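Skeler Auto Electric – Battery and Charging Inspection Checklist
Shop copy with comments

Vehicle: Lundgren wagon, dual battery, aftermarket amplifier
Unit no. 47
Inspected by: Elsa Vik
Reviewed by: Roald Fagerlund
Date: Friday, April 4, 2025

1. Before starting
Ignition off, key out of vehicle – OK
Eye protection and gloves on – OK
Rings and watch removed – OK
Hood prop secure – OK
Comment: Hood strut on the driver's side is weak. Used the shop prop. Customer told.

2. Main battery
Case free of cracks and bulges – OK
Hold-down clamp tight – NOT OK
Terminals clean – NOT OK
Vent tube connected – OK
Comment: Clamp bolt turned by hand. Tightened and rechecked. White buildup on the negative post, cleaned with baking soda and water, then brushed. The post itself is sound. Date sticker says July, year not readable.

3. Second battery (cargo area)
Mounted in a closed box – OK
Box vented to outside – OK
Positive terminal covered – NOT OK
Comment: Rubber cap missing. Fitted a new one from stock. The Tateno tray is the right size for this battery and does not need a spacer.

4. Cables and fuses
Main fuse within 18 inches of battery – OK
Fuse holder free of heat marks – OK
Grommet at firewall – NOT OK
Cable clear of exhaust and moving parts – OK
Comment: Power cable passes through bare metal at the firewall. Insulation is scuffed but not cut through. Wrapped for now. This has to be done properly before the vehicle goes back on the road. Grommet ordered, part no. 503. 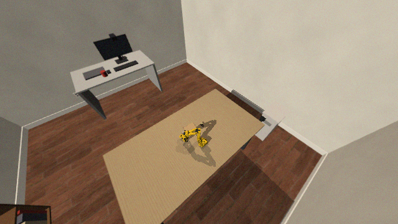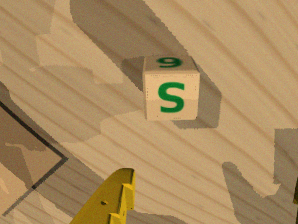
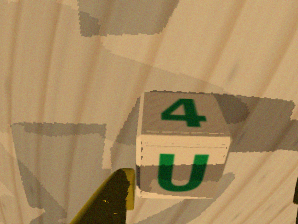 5. Charging system
Belt condition – OK
Belt tension – OK
Alternator plug seated – OK
Warning light goes out after start – OK
Comment: Slight squeal on the first start, gone after a few seconds. Belt has no glazing or cracks. Check again at next service.

6. Amplifier
Ground point bare metal and tight – OK
Air space around the case – NOT OK
Remote wire fused – OK
Comment: A blanket was packed against the amplifier. Moved it. Please keep that side of the cargo area clear – the case needs air on both ends.

7. Charger used in shop
Zirnetent bench charger, cord and clamps undamaged – OK
Charger switched off before clamps removed – OK
Comment: One clamp spring is getting soft. Still grips. Replace when the next parts order goes in.

8. Result
Hold until item 4 is closed. All other items corrected during inspection.
Odometer in: 2,850
Bay time: 46 minutes

Reviewer's note (R. Fagerlund): Agree with hold. Take the cable loose at the fuse before fitting the grommet, and look at the full length of the scuffed part. If any copper shows, replace the cable. Initial the line for item 4 when done and put this sheet back in the vehicle folder.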